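4.3 Fehlerfall: Kontakt ohne Freigabe beim Anfahren flacher Objekte

Während der Auswertung der Simulationsläufe mit dem Planer Juvari ist uns ein Fehler aufgefallen, der in der ersten Fassung dieser Arbeit nicht behandelt wurde. Der Greifer fährt in bestimmten Konfigurationen tiefer, als die Sicherheitsschicht es erlauben sollte, und ein Finger drückt auf die Oberfläche eines Objektes, das gar nicht das Ziel des Griffes ist. Die Überwachung meldet in diesen Läufen keinen Kontakt. In der Simulation entsteht dadurch kein Schaden, aber an der realen Zelle wäre ein Bild auf Leinwand in solchem Fall wahrscheinlich eingedrückt worden.

Die Aufgabe heißt im Datensatz Plirkitz „flaches Objekt umlegen“. Auf dem Tisch liegen Bilder, und eines davon soll am Rand gegriffen und an eine neue Stelle gelegt werden. Die Schwierigkeit besteht in der geringen Höhe der Objekte. Ein gerahmtes Bild hat eine Seitenkante, an welcher die Finger angreifen können. Bei einem dünnen Druck bleiben nur wenige Millimeter, und der Abstand zwischen einer gültigen und einer gefährlichen Fingerhöhe wird sehr klein.

Wir haben 1.187 Läufe ausgewertet. Die Grenze für die Kontaktkraft wurde vom Modul Kudex überwacht, das mit einer Rate von 500 Hz arbeitet, während der Physiksimulator mit 1.000 Hz rechnet. Die Ausgangslage mit zwei Bildern und geöffnetem Greifer zeigt Abbildung 2.

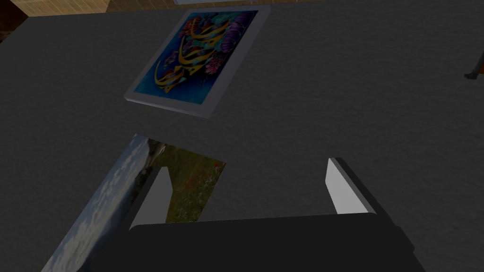 Warum hat die Überwachung den Kontakt nicht gemeldet? Das Modul Kudex prüfte nur Kontakte mit dem aktuellen Zielobjekt und mit der Tischplatte, und alle anderen Objekte waren beim Laden der Szene in eine Gruppe gekommen, deren Kontakte nicht ausgewertet werden.

Abbildung 2: Simulierte Szene mit einer kalligraphischen Leinwand und einem Landschaftsbild auf dunkler Tischfläche, Blick über den Greifer.

Diese Zuordnung stammt aus einer früheren Version der Szenenbeschreibung. Damals gab es auf dem Tisch immer nur ein Objekt, und die zweite Gruppe war für Dekoration im Hintergrund gedacht. Als die Aufgaben mit zwei Bildern dazu kamen, wurde das Format erweitert, die Voreinstellung für die Gruppe blieb aber gleich. Ist die weiter entfernte Leinwand das Ziel, so gehört das nähere Bild für die Überwachung praktisch nicht zur Szene. Der Planer kennt es zwar als Hindernis, er verwendet jedoch eine vereinfachte Hülle, deren Höhe auf null gerundet werden kann.

Es treffen also zwei Ursachen zusammen. Jede für sich hätte keinen unbemerkten Kontakt erzeugt. Bei korrekter Hülle hält der Planer den Abstand ein, und bei korrekter Gruppe hätte Kudex den Lauf abgebrochen. Dirceu Conceição hat den Fehler nachgestellt, indem er beide Einstellungen einzeln zurücksetzte, und er konnte das Verhalten nur in der Kombination reproduzieren.

Auch die verschiedene Taktung haben wir als mögliche Ursache untersucht. Kurze Kraftspitzen können zwischen zwei Abtastungen der Überwachung liegen und gehen dann verloren. In den betroffenen Läufen dauerte der Kontakt jedoch deutlich länger als ein Abtastintervall, sodass diese Erklärung hier nicht ausreicht. Wir empfehlen trotzdem, den Maximalwert seit der letzten Abfrage zu übergeben und nicht den Momentanwert.

Die Korrektur umfasst zwei Änderungen. Erstens werden nun alle Objekte auf dem Tisch derselben überwachten Gruppe zugeordnet, und eine Ausnahme muss in der Szenendatei ausdrücklich eingetragen sein. Zweitens erhält jede Hülle eine Mindesthöhe. Der Nachteil der zweiten Änderung ist, dass einige Griffe an sehr flachen Bildern nicht mehr geplant werden können, obwohl sie physikalisch möglich wären. Wir halten dies für vertretbar, solange die Kraftmessung im Greifer Jafri bei kleinen Kräften noch nicht genügend validiert ist.

Die Erfolgsraten in Abschnitt 4.2 wurden mit der korrigierten Version neu berechnet. Läufe mit einem Kontakt am falschen Objekt zählen dort als Fehlschlag, auch wenn das Zielobjekt am Ende richtig liegt. Die Übertragung auf die reale Zelle ist für Dezember vorgesehen und wird zuerst mit reduzierter Geschwindigkeit durchgeführt.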